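**Thread: resealing a drafty sash window, notes as I go**

1/ Rear bedroom window, north side, single glazed. The sash is painted shut at the top and leaks at the sides. Plan: cut the paint line, scrape, recaulk the outer trim, fit new weatherstrip. No glass replacement this time.

2/ Opening is 1085 mm across at the sill and 2 mm less at the head. That difference is normal for a house of this age. Measure both and cut strip to the longer one.

3/ Old caulk first. Score both edges with a utility knife, then lift with a stiff scraper held low to the trim. If it comes up in crumbs, it's oil-based and has dried through. If it stretches, it's silicone, and paint won't stick to whatever residue you leave.

4/ Silicone residue: mechanical removal, then solvent, then a second wipe with a clean rag. The second wipe matters more than the brand of solvent.

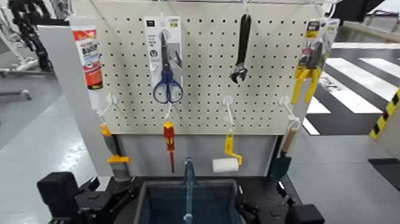
5/ Bead size. Gap on the left jamb is 4 mm at the widest point. Anything over 6 mm gets foam backer rod behind it. Sealant should bond to two faces only. Three-sided adhesion is the usual cause of a bead tearing in its first winter.

6/ Cut the nozzle at 45 degrees, smaller than you think you need. You can always cut it again.

7/ Ruxandra Anghel asked about pushing the gun versus pulling it. I pull on vertical joints and push on the sill. Pushing forces material into the gap but leaves a rougher surface, so allow time for tooling.

8/ Tool the bead once, within the skin time printed on the tube. Going back over it after it skins will drag it. I use a damp finger for acrylic and a plastic profile for everything else.

9/ Correction to 3/: if the house predates lead paint rules, test before scraping. Mine came back negative on both coats. If yours doesn't, stop and read up on wet methods and containment.

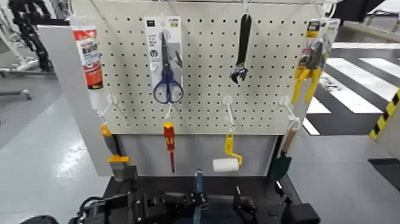
**Part two: weatherstrip and cost**

10/ Side channels got spring bronze, nailed every 40 mm. Foam tape is cheaper, but it compresses flat on a sliding sash and has to be redone.

11/ Bottom rail: silicone bulb in a routed groove. Check that the sash still locks before cutting the second piece. Mine needed the keeper moved.

12/ Paint over acrylic caulk after it cures. I waited 16 hours. The tube allowed less, but it was a damp day.

13/ Materials for all the windows on that side came to 467, mostly bronze. Labor is mine and not included.

14/ Next is the landing window, which has a cracked lower pane and needs glazing putty. I'll start a separate thread for it in November.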